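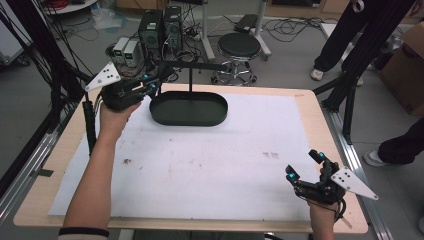 Iolo Watkins
Head of Partnerships & Revenue Ops at Prakell. Ex-Ivalus. Renewals nerd. Posts are mine.

Okay, a few people have asked how we fixed the partner channel at Prakell, so I'm going to do it as a thread while I've got a cuppa and no meetings until 2.

When I started, we had 300 signed reseller partners. Lovely big number, it was on a slide and everything. First thing I did was pull the list and ask which of them had brought us a deal in the previous year. The list got a lot shorter.

The rest had signed an agreement, got a logo for their website and a welcome email, and that was the whole relationship. One had gone out of business. We were still sending them the newsletter (they had an excellent open rate, no idea who was reading it).

I'd come from Ivalus, where partners were treated like a proper sales team with quotas and a phone number that a human answered. So I walked in thinking I'd just copy that across. Wrong! Different margin, different deal size, and the resellers here mostly sell to councils and regional health services, who buy on their own calendar and couldn't care less about our end of quarter.

First real job was the commission plan. It ran to 11 pages in the old version. I read it twice and still couldn't work out what a partner would get paid on a renewal. I asked finance. Finance had a different answer from the one I'd guessed, and the partner I rang had a third one, and she was the only one of us who'd been paid under it.

So we rewrote it on one page. New business pays this, renewals pay that, here's when the money lands. I got talked out of a bonus tier I was very attached to. Still a bit sore about it.

Agnese Sproģis runs deal desk and she did most of the hard yards here. She rebuilt deal registration from a form with 27 fields down to one with six. Customer name, partner name, what they want, when they want it, who else is in the running, and a box for anything weird. The weird box gets used constantly.

Side note on deal registration. If a partner registers a deal and then your direct rep rings that same customer the following week, you've lost that partner. They might stay on the list but you won't see another deal. We'd done this to Barrientos more than once. I drove out to apologise in person and got a very frosty coffee and, eventually, a very useful two-hour conversation.

What Barrientos told me (paraphrasing, there was some colour in the original): your product's fine, your people are fine, but I can't get a quote out of you in the time it takes my customer to lose interest.

Quote turnaround hadn't been on anybody's dashboard. We measured pipeline, coverage, win rate, all the favourites. So we started timing it from the partner hitting submit to the PDF in their inbox. I won't post the starting figure, I have some pride. Agnese put a same-day target on anything standard and we moved approvals for small discounts down to the partner managers, who were always going to say yes anyway.

That one change did more than the entire partner conference we'd been planning. We cancelled the conference, by the way. I'd already picked the venue!

Next bit is the uncomfortable one. We had to tell a lot of partners they weren't partners any more. I wanted to do it by email. My boss wanted phone calls, and he was right, which I've told him exactly once. Most of them were relieved or had forgotten they'd signed. A few were cross. A couple said hang on, we'd love to sell this, we just never heard from you again after the welcome pack, and one of those is now among our steadiest.

We also split the managers up differently. It used to be by state, so whoever had Tassie was bored and whoever had NSW was drowning. Now it's by the kind of customer the partner sells to. The councils person knows tender timelines backwards. The health person knows which forms need to go in before the forms.

Things I got wrong, in no particular order. I launched a partner portal before asking what partners wanted in it. We loaded 700 documents into that thing. I checked the downloads in March and it was the price list, the price list, the comparison sheet, and then a very long flat line. We've archived nearly all of it and I haven't had a single complaint.

I also brought in a monthly scorecard for every partner with colours on it. Red, amber, green. Do you know how a small business owner who's been in the trade for decades feels about getting a red box from a bloke he's met on a video call? I do now. We send a short note with their open deals in it these days and ask what's stuck.

And I tried to sign Oltasa as a distributor way too early. Big name, everyone internally was thrilled, and we'd have been the smallest thing in their catalogue by a mile. It dragged on for months and chewed up time I should've spent with the partners already selling for us. We parted on good terms. Might go back one day with a better story.

Someone's bound to ask about tooling. It's a CRM and a shared inbox. The shared inbox has a rule that nothing sits there overnight without a reply, even if the reply is "got it, will look in the morning". That's it, that's the stack.

Where we're at now — fewer partners, more of them active, and renewals through the channel are finally holding up next to direct. Forecast calls are shorter too. I used to spend the first half of them explaining why a partner deal had slipped.

Still unsolved: what to do when a partner is great at winning customers and hopeless at looking after them. We've got 3 like that. Do you take over support and trim the margin, or train them and hope? I've tried a bit of both and haven't landed on anything I'd recommend. If you've cracked it, replies are open.

Also happy to share the one-page commission plan with the numbers taken out. Message me and I'll send it over on Wednesday, once Agnese has checked I haven't left the numbers in.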